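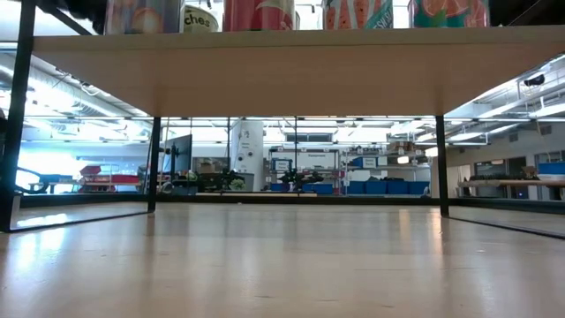

August, bench notes, Gollbridge workshop (late afternoon, tea going cold)

Right, the sourdough crackers again. Danang wanted me to write this up properly before I forget what I did, so here goes, and Qianru, if you're reading, yes, I did use your rye starter and yes, I fed it afterwards.

Flour was the Nondach wholemeal, 300 g, plus 460 g of starter discard that had been in the fridge for a week. Last time I went half and half with white and the dough was lovely to roll but the crackers tasted of nothing much. All wholemeal is a pain to roll (it tears at the edges and you have to keep patching it) but the flavour is so much better that I'm not going back!

Olive oil went in before the salt this time. I don't think it made any difference. Danang swears it does, so we should do the two side by side one day and settle it.

Resting

Left one half of the dough for 2 hours and the other for 7. The long one rolled thinner with hardly any springing back, and it smelled quite sharp, almost like cider. The short one kept shrinking up on the paper and I got cross with it and baked it a bit thick. Those came out chewy in the middle. Fine with soup, not fine for selling.

Baking

Used the Ivik oven, bottom shelf, no fan. The back left corner still runs hot, so I turned the tray halfway and pulled the dark ones out early. I did write "turn at halfway" on the card last month and then ignored it for the first tray, so that one is mostly in my stomach.

Toppings: sesame stuck well, caraway fell off all over the place. Brushing with water before seeding helped a little. Might try a bit of egg white, though then we'd have to change the label and Byun have only just printed the new ones.

To do

Ask Qianru how wet she keeps the rye starter, mine looks runnier than hers.
Try the long rest overnight in the fridge and see if the sharpness goes too far.
Find the small docking roller. I've been using a fork and my wrist is complaining.
Leave a few of the thin ones in the tin and taste them again after the weekend, if Danang hasn't got there first.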